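June 2023, handout for the gripper + camera unit. Read before lab, bring it with you, write on it.

## Where we left off

Last time: controllers. Position vs. impedance, why the stiff one looked better on the plot and worse on the door. Keep your gain tables, you need them again.

Now we hold the controller fixed and swap what's on the end of the arm. Two grippers, two camera positions. Same tasks for all four combos.

## The two grippers

**Ekness** - parallel jaw. Flat pads, fingers stay square to each other the whole stroke. Easy to model, easy to calibrate. Weak on anything round or thin. Finger width is the thing that gets you in tight spots.

**Komon** - angled fingers, soft-ish outer edges, tips meet at a point. Good for hooking and poking. Contact patch moves as it closes, so your grasp point is not where you think it is. Remeasure the tip offset after every swap!! Half the bad data in January came from an old offset left in the config.

Both mount on the same plate. Four screws, cross pattern, finger tight first. Don't force the connector, it is keyed.

## Cameras

1. Overhead, fixed to the rig. Sees everything, never moves, gets blocked by the arm right when it matters.
2. Wrist. Moves with the gripper. Always sees the fingertips, loses the rest of the workspace near contact.

Wrist view gives you tip position relative to target for free, no full chain calibration. Price is blur. Exposure time x angular speed, you did this calculation in the homework. Slow the arm or shorten the exposure, and shortening means more light or more noise.
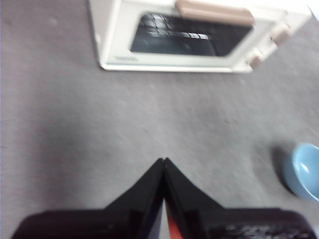

Door tasks are the ones that separate the setups. A hinged door makes the tip follow an arc, and any error in the hinge estimate turns into side load on the fingers. Plan the arc from the hinge line, not from the handle. On the toy oven the handle is one long bar over the window, so you have a choice of where to grab, left to right, but very little slack in height. The two knobs at the right stick out from the panel, so keep your approach clear of them when you come in toward that end. Also look at how the oven edges smear a little at this distance while you can still make out the rack pattern in the window. Fine for a coarse approach, not fine for the last bit. Stop, take a fresh frame, then go.

## Tasks

- A: open oven door, from a start pose you pick and write down
- B: turn one knob to a marked angle
- C: pinch bowl rim, lift, set down on the mark
- D: close door without moving the oven

50 trials per task per combo. Yes all of them. Split it across your group.

Log for each trial: success/fail, time, peak wrist force, failure type (missed, slipped, pushed the object, timed out). If you can't decide the type write "other" and a few words. Don't leave it blank, the script drops blank rows and doesnt tell you.

Time out at 24 seconds. No nudging the object during a trial. Between trials, sure.

## Numbers from the earlier run

Dataset on the course drive = Rotich set. 1,761 trials logged, more than 1,000 of them with the wrist camera. Uneven, so do not compare raw counts of failures between cameras, use rates. And put an interval on the rate. Wilson is ok, plain normal approx is bad near 0 or 1 and task D lives near 1.

Things to check in there:

- does the slip rate on C depend on gripper, or on approach angle? They're mixed together in this set, angle was changed at the same time as the gripper. Your own runs should not do this.
- peak force on A, Ekness vs. Komon. Plot the distribution, the mean hides the long tail.
- time per trial drifts down over a session. Operator learning, so randomise your order.

## Software

Logging goes through Grikmont, same as before. New config field `tip_offset_mm`, three values, gripper frame. Wrist camera needs the hand-eye transform, run the calibration with the board at several tilts, not all flat. If the residual is bad redo it befroe collecting anything.

## Hand in

One table, two plots, one page of text. Say which combo you would pick for A and which for C, and what would change your mind. Raw logs in the group folder, config file next to them.

Reading for next unit: compliance section, skip the derivation at the end, we do it on the board.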